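Herstead Dining Hall: Refit Gallery

The dining hall at Herstead reopened in March after the summer tables were retired and the serving line was moved to the north wall. Lempi Koivisto planned the layout and Santeri Niskanen did most of the carpentry. The hall takes up 605 square feet, including the hatch but leaving out the dish room.

We kept the budget for tableware small. Most of it came out of storage at the Mottram building, where it had been boxed since that cafeteria closed. Anikó Bozsik sorted it over two afternoons and sent back anything chipped or badly scratched.

A few notes on the tableware and tables, for people who have asked what we use.

Trays. Shallow and rectangular, with rounded corners and a raised rim. The light blue-gray ones are for the main line. They stack at the left end of the counter, no more than eight inches high, and go back through the window by the door.

Tumblers. Amber plastic. They go on the far end of the tray, where they are less likely to be caught by a sleeve. Leonie Hauser would like them stored upside down on the rack overnight.

Forks. The ones with salmon-pink plastic handles came with the Mottram boxes. They are washed with everything else but sorted into their own bin, handles up.

Tabletops. Pale wood in butcher-block style planks, with the knots and dark streaks left in. Wipe along the grain with a damp cloth and dry right away. Please don't use the green scrubbing pads. Rings that won't wipe off should be reported to Santeri, who will sand them at the end of term.

Setting up for lunch takes one person about half an hour. Trays and tumblers go out first, then flatware, then water. Veikko Pelkonen has the key to the storage closet and is usually in by 8.

Extra bins are on order through Irnudar and will go under the counter when they arrive. The old bins can stay in use until then. Questions about the hall schedule should go to Lempi at the front office.

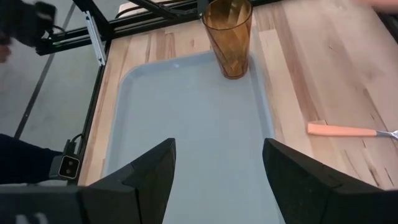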